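The worktop in my kitchen is marble in the same sense that I am a tennis player. From the doorway, in poor light, you might be fooled. Get any closer and the veins start to repeat, with the same forked white streak turning up beside the kettle, again by the sink, and once more under the toaster, like an extra in a cheap war film.

I have spent much of this year thinking about fake stone, which is what happens when you decide in February to replace a kitchen. I started out a snob. I wanted the real thing, hauled from a mountain by men with ropes. Then I had a quote from Miltenico, whose showroom serves you coffee in a cup so small it seems to be a warning, and I discovered a warm and sudden respect for imitation.

It is a respect with a long pedigree. Painters were faking marble on plaster in Roman villas, some of them within easy reach of actual quarries. Country houses are full of scagliola, a mix of plaster, glue and pigment polished until guests stop asking. Church pillars that look as if they could hold up the sky will give a hollow little knock if you rap them when the verger is elsewhere. The rich, it seems, have always been happy with a good fake, provided it cost enough.

What changed is that the rest of us got in on it. Printed marble now covers shower walls, splashbacks, phone cases, notebooks and, in one hotel I stayed at, the lavatory seat. Jeltano, which makes sticky-backed film by the roll, lists 143 stone patterns. I sent off for 26 samples and laid them out on the landing, where they stayed for 9 days and were walked on by everyone, including the cat.

The white ones all look like a dentist's reception. The black ones show every crumb. The greens are the ones I kept going back to – murky, slightly bad-tempered colours, the sort of thing you would expect behind the bar in a railway hotel. Green marble has never quite been fashionable, so it can't go properly out of fashion either.

Tistico sells a green laminate that is almost convincing until you reach the join, where two veins that ought to meet pass each other like divorced relatives at a wedding. Morikawa does a better job, in a grey-green with thin lines wandering across it, and charges accordingly. I stood over the Morikawa for a long time. A couple beside me were arguing about grouting.

Purists will tell you that real marble is worth it for the way it ages. They mean that it stains. A friend with the genuine article has a ring on hers from a glass of red wine served at her fortieth, and she now refers to it as patina. My laminate has survived 40 years of tea, two sets of owners and a fire involving a crumpet, and has aged only in the sense that I have come to dislike it.

I ordered the green. It arrives in a month, or so they say – the man on the phone laughed a bit when he said it.
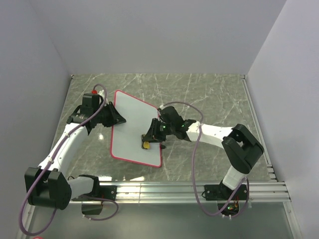 *Grey-green, with white veins and fine crossing lines: the marble look at its moodier end.*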